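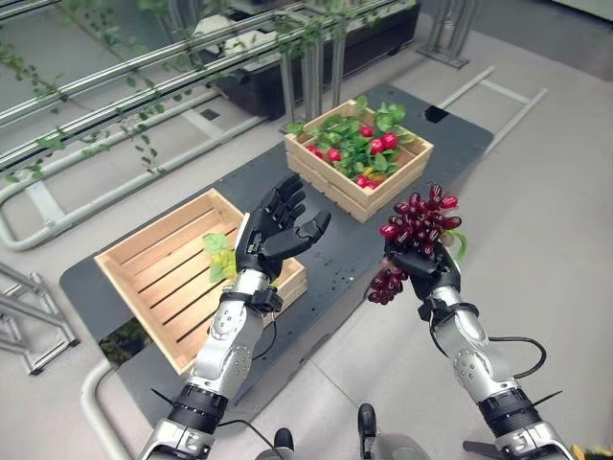 Figure 4. Two robotic arms over a dark gray tabletop. The right hand grips a bunch of artificial dark red grapes; the left hand is open, palm up.

4.2 Audio Synchronization of Ceremony Footage

Wedding ceremonies are usually recorded with several cameras and at least one separate sound recorder. The devices share no common clock, and their files must be aligned before editing can begin. We measured how well automatic alignment performs on material of this type and how much manual correction remains.

The test set consists of 22 ceremonies filmed by two studios, Clallo and Luvska, under their normal working conditions. Each ceremony was covered by a fixed wide camera, a second camera operated by hand, and a lapel recorder worn by the officiant. Start and stop times were left to the operators. Reference offsets were set by hand by one editor (Ngọc Đỗ), who matched consonant onsets in the spoken vows to the nearest frame.

Two alignment methods were compared. The Evangelista method computes a cross-correlation over the full length of both tracks. The Troker method first splits each track into short windows, discards windows dominated by music, and correlates the remainder. Both were run with default settings, and all tracks were reduced to mono beforehand.

An alignment was counted as failed if its offset differed from the reference by more than 500 milliseconds. Under this criterion the Evangelista method failed on 5 ceremonies and the Troker method on 4. Most failures for both methods occurred in outdoor recordings, where wind noise on the hand-operated camera covered the speech band. Repeated organ passages caused a second type of error in the Evangelista results: the correlation peak was sharp but fell on the wrong verse.

Clock drift was treated separately. Over a long ceremony, the lapel recorder and the wide camera moved apart by a visible amount, and a single offset was not enough to hold lip movement and speech together through the readings. We therefore estimated one offset near the processional and another near the recessional, and stretched the recorder track linearly between them. Files that a camera had split into segments were joined before this step. The effect of the stretch on music quality was not evaluated and is left to Section 5.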